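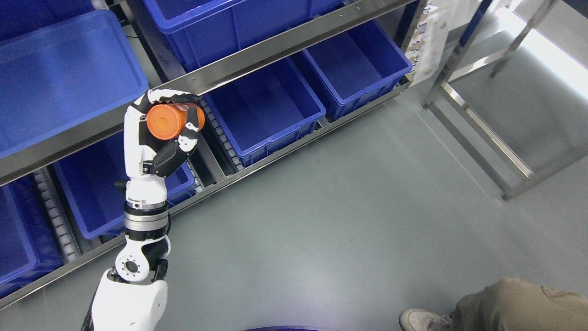
*Flow rack with blue bins, and an orange bottle with a red-and-white label. Kurkberg packing room.*

**Cullard opens a packing room in Kurkberg and asks everyone to please use the bins**

KURKBERG, 05/07/2024 — Cullard, the household supply firm that has spent 12 years storing small bottles wherever small bottles would fit, today opened a packing room with proper shelves. Orders from Kamville and the surrounding towns will now be picked and packed there.

The room is built on the Tai layout, the firm's own name for a plan drawn up in January over several long lunches. It comes down to a steel rack, blue plastic bins on sloped roller lanes, and a steel table to pack on. Bins go in at the back and roll to the front. Gravity has agreed to work all shifts.

"We looked at a great many clever systems," said Chi-keung Tsai, head of packing at Cullard. "Then we bought shelves. I'm told the layout is named after a relative of mine. It isn't, and I have stopped correcting people."

Cullard carries 1,785 different items, a number the firm reached by counting them, a job it does not plan to repeat soon. Under the old setup, an order with 3 items in it could mean a walk to both ends of the building and a short argument about where the caps were kept. Each item now has a bin, and each bin has a place on the rack. Bottles are picked from the front of the lane and go to the table, where orders are put together in trays.

The trays are red and the bins are blue. This was the most hotly debated part of the project. The losing side wanted everything gray, to match the floor, and has asked that its view be recorded.
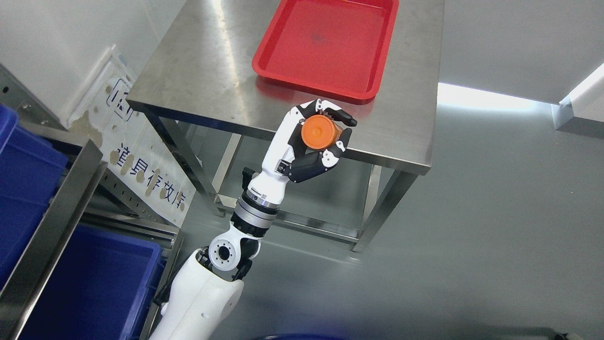
*The steel packing table, with a red order tray on top.*

The table has an open base with a low crossbar, picked so that a broom can get underneath. Staff have been asked to keep the top clear between orders, which means no mugs, no tape guns and no "just for a minute" boxes. A small shelf by the door has been set aside for mugs and was full by mid-morning.

Cullard will move its remaining stock into the room in batches of 60 items — the bottles went first, being the loudest when dropped. Customers don't need to do anything, and order forms stay the same.

Trade customers who would like to see the room can arrange a visit through the Kurkberg front desk. Tours are short. It is one room.

**About Cullard**

Cullard supplies cleaning and household goods to shops and offices in Kurkberg and Kamville.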